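Re: [handheld-wg] Start-of-session checks, draft 2
Nov 2, 2018

On the handheld list, Kwak wrote:
> We read the draft through at our end and like most of it. Two questions.
> First, do you really want both markers checked before every session, or
> is once a day enough? Second, the part about personal items on the work
> surface seems strict. Our people record at ordinary desks and they are
> going to have a phone with them whatever the document says.

Great questions, and thank you for reading the whole thing! I'll take them in order.

Markers first. Please keep it at every session. When we went back over the April recordings from Plamville we had 70 sessions on the list, and 12 of them had to be set aside for marker trouble: a smudge, a lifted corner, a sleeve pulled down over the block. Every one of those would have been caught by looking down at both grippers for a moment before starting. The check in the draft is short on purpose. Rest the grippers on the desk, jaws open and pointing away from you, look at the printed faces, and go. 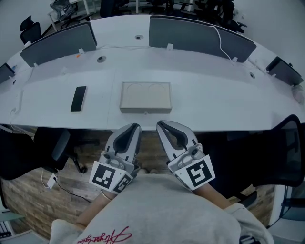 Both grippers at rest on the desk, jaws open, markers showing.

I'm really fond of that resting position, by the way, and I'd love to see it written into the standard with a "shall". It gives every recording the same kind of opening, and the Estesura folks say it makes trimming so much easier. Cuffs stay behind the marker blocks (push them up if they're long). Bracelets and watches are fine as long as they sit clear of the grip and don't cover a marker.

On personal items, I think you're right and the wording should change. The old text says "the surface shall be clear", and a real desk has a phone on it, and a box, and cables running wherever the building put them. How about this:

 4.2 Objects that are not part of the task may stay on the surface.
 They shall not be moved during a session.
 4.3 Phones shall be silenced, with nothing private on the screen.
 4.4 Loose cables shall be kept out of the reach of both grippers.
 If a cable can't be moved, choose another spot at the desk.

4.4 is the one I care about most. A cable hanging over the front edge of a desk is so easy to hook with an elbow when your hands are full -- and your eyes are on the jaws, so you won't see it coming.

Clandance asked off list whether chairs should be mentioned too. I'd say push in the ones you aren't using and leave it at that, but if anybody has better wording, send it along! I'll fold everything into the next draft once Kwak has had a look at 4.2.

Very happy with how this is shaping up.

--
handheld-wg mailing list | Contact the list owner | Back to top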